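## Library Card Renewals at the Jordale Branch

Beginning in January, all adult library cards issued by the Jordale Branch will be renewed every two years. The change affects 1,236 cardholders in the Mevness district.
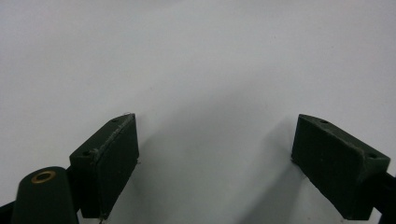
**Must cardholders renew in person?**

Renewal may be completed in person, by telephone, or by mail. Cardholders whose address has changed are asked to visit the front desk with one document showing the new address.

Notices will be mailed 23 days before a card expires. A card that has lapsed may be restored at no charge, and any books on loan at that time will keep their original due dates. Holds placed before the expiration date will remain in the queue – they will not be canceled.

Children's cards are not affected and will continue to expire on the holder's eighteenth birthday. Cards issued through the Pranton reading program follow the adult schedule, with the exception of the 53 classroom cards held by teachers, which the Branch renews each summer.

Zohreh Abbasi, Head of Circulation, will be available at the front desk each Wednesday from 4:00 p.m. to 6:30 p.m. to assist with renewals. Large-print forms may be requested at the desk or by telephone during regular hours.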